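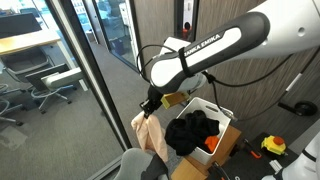 How many goes at picking up a cloth do you need before it's worth training on them?

We had 200 when we ran our first training, and the result was wobbly but usable. At 500 it was a good deal steadier. I'd start with 200 if your laundry is all one kind, and keep going if it's mixed.

Right, so most of the mail I get is about stain removal and stuck drawers, but ever since I mentioned that I spend my working days at Sadside teaching an arm to handle washing, people have been asking for tips on that too. Plenty of you have an arm in the shed or at school, it seems! So I've put down the things I wish I'd had taped to the wall when I started. They're all about the collecting side, the hours of moving cloth from here to there while everything gets recorded. The training side is a whole other page (and somebody else's job in our room, thank goodness).

Sort your fabrics before you switch anything on

Do it the way you'd sort for the wash. I keep one bag of darks, one of pales, one of brights, and I pull from all three when I fill the bin. A bin of nothing but black things is miserable for the cameras, all those folds melt into one lump, but don't leave it out altogether. Black on black is what real hampers look like. What I do is make every third or fourth fill a dark one and write "dark" beside it in the notebook.

Old T-shirts are great. So are tea towels that have lost their stiffness. Brand new cloth is a pain because of the finish on it, so run it through the wash once or twice. And cut the tags out, please. I lost a whole morning's recordings at our Kadville room to a care label that kept poking up, and the arm ended up rather fond of care labels.

Mess the bin up properly

I used to drop the clothes in neatly without even noticing I was doing it. Years of housework, I suppose. Then we looked back over a batch and every single fill had the same nice little peak in the middle. Now I tip the lot out, scrunch it, turn my back and drop it in. Let a sleeve hang over the edge sometimes. Turn the bin a little between fills as well, and slide it a hand's width one way or the other. Mark the far limits with painter's tape on the stand so you don't creep out of reach.

Go slower at the pinch, quicker everywhere else

Beginners do it backwards. They whip down onto the cloth and then crawl through the air with it as if it's full of eggs. The closing of the fingers is the part you want lots of detail on, so take your time there, pause a beat once you've got hold, and then lift at a sensible steady speed. Try to pinch a fold that's standing up. If you have to dig, dig, but do it the same way you'd want it done a thousand times over.
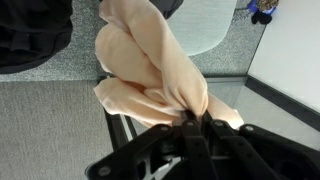
One reader wrote in after my last note to say that she bins every recording where the cloth slips, and wondered whether she was wasting good material. She'd thrown out 37 of them in one weekend and it was starting to bother her.

My answer was to keep them, but in a separate folder, and to look at how they end. If the cloth slipped and you went straight back down and got it, that's a lovely example and I'd put it in with the good ones. The arm is going to drop things, so it may as well see what a tidy second try looks like. If you dropped it and then fiddled with the cable, swore and stopped the recording - separate folder. Have a look at those at the end of the week, though. When I did that with mine they nearly all came from the same corner of the bin, where my wrist angle was bad.

Write the labels while you still remember

I know, I know. Everyone says they'll do it after lunch. I use a plain school exercise book ruled into columns: fill, fabric, which hand I was driving with, good or not, anything odd. "Sun on bin" is the thing I write most in the odd column. We type it up in Destura, our little logging sheet, before going home. If you only manage one column make it the good-or-not one.

Keep the words short and keep them the same. We had "grasp slipped", "slipped", "dropped" and "lost it" all meaning one thing, and sorting that out took longer than the recording had.

Watch the light

Big windows are lovely to work beside and a nuisance for the cameras. I don't pull the blinds for everything, I just make sure I've got some morning, some late afternoon and some lamps-on-at-5 recordings in the mix. Wipe the lenses every time you fill the kettle. A microfibre cloth is fine, the sort you'd use for specs, no spray. And check each camera's view before you start, with the arm in its resting spot and again with it down over the bin. Fingers in view, cloth in view, rim of the bin in view. I go through it out loud like somebody packing for camp.

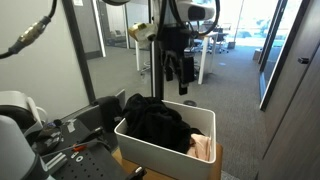 Same goes for anything that can shift between one day and the next. A bumped camera won't announce itself, so I stick a scrap of bright tape somewhere it always shows and compare it with a saved picture from the first session. If it's off by more than the width of the tape I put it back before recording anything else. Cables deserve the same fuss. Leave enough slack for the wrist to turn right round, then tie up the rest with those soft hook-and-loop strips, the ones sold for garden stakes are cheapest by far.

Stop sooner than you think

I get sloppy after an hour. I don't feel it, but I can see it when I play things back: the pinches get lazy and I start favouring the near side. Forty good ones and a cup of tea beats a long slog. Swap drivers if you can. Our Yoo set (the small one, mostly socks) was done by 3 of us taking turns and it has much more variety in it than anything I did by myself. Left-handers especially welcome, they come at a fold from such a different direction!

A couple of odds and ends. Keep the stop button where you can slap it without looking. Take your cardigan off before you start, mine has been grabbed. Empty the pockets of anything going into the bin. Copy the day's recordings to a second drive before you turn the machine off, and put the date in the folder name, year first, so they line up. If you've had a rotten session, label it anyway and start fresh on Saturday.

Next time I want to get onto folding, once I've worked out how to get a fitted sheet to behave, with or without an arm.

Recent tips
Getting wax out of a tablecloth
Drawer runners: soap or candle?
Labels that stay on in the freezer
Sorting odd socks in bulk
Quiet feet for a noisy dryer

Contact | Copyright Sadside Home and Bench Tips | Back to top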